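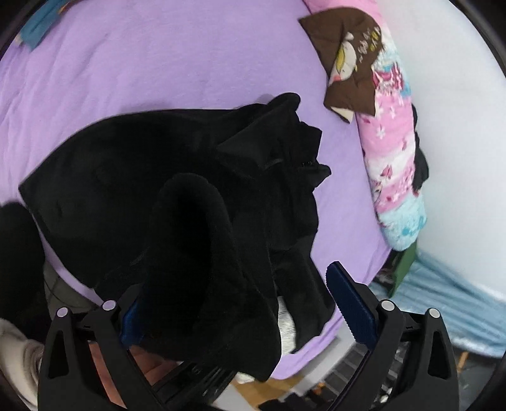 5.2 Grasp failures on dark cloth

The largest single group of failures in our collection came from garments that were black or close to it. Of the 3,157 folding episodes recorded in homes with the hand-held gripper, 508 were marked by the annotators as containing at least one grasp error, meaning that the fingers closed on nothing, closed on the bedding under the garment, or closed on more layers than intended. Black garments account for 251 of these, although they make up a much smaller share of the clothing in the set.

Figure 4. Folding a black garment on a bed, seen from the hand-held gripper. The fabric shows only faint highlights along its folds.

We first looked for a mechanical cause. The finger pads on the Sterkum gripper wear at the tip, and a worn pad lets thin cloth slide out during the lift. Kamala Kulkarni replaced the pads on both tools in November and repeated a subset of the tasks with the same garments on the same beds. Slips during the lift became less common for all colors. The other two error types did not change, and black garments were still overrepresented in both.

The remaining errors trace back to depth. Our pipeline estimates the height of the cloth surface from the wrist camera and uses that estimate to label the grasp point after the fact. On a light sheet the automatic exposure settles on the sheet, and a matte black garment in the middle of the view loses nearly all of its shading. A raised arch of cloth and the hollow under it then differ by only a few gray levels. In Figure 4 the rim of the arch in the foreground can be made out, but the space beneath it is nearly featureless. The estimator filled such regions with a flat surface at the height of the rim. A label computed from that surface puts the grasp point in the air.

Policies trained on these labels inherited the fault. In the bench trials at the Dufour site, the arm closed early over dark garments and then went through the whole lift and fold with nothing in its fingers. The finger width sensor reported full closure each time. The controller did not treat this as an error, as full closure is also normal for a single layer of thin fabric. One trial ended with the arm pressing the closed fingers into the mattress until the force limit tripped. Nothing was damaged, but we stopped the trials that afternoon and lowered the limit before going on.

We made three changes. Exposure is now metered on the area between the fingertips, which overexposes the sheet but brings back some detail in the folds. Depth values in regions below a contrast threshold are discarded, and grasp labels that depend on them are dropped from training. The controller compares motor current before and after the lift and stops if the difference is too small to be cloth.

After relabeling, 1,241 grasp labels were removed. The policy retrained on the smaller set still misses the edge of black garments more often than that of light ones, mostly where a hem lies flat against another dark layer. We ran the Skillia baseline on the same garments without modification and saw the same pattern. The current check does not help when the fingers pick up bedding along with the garment, and these cases still have to be caught by the operator.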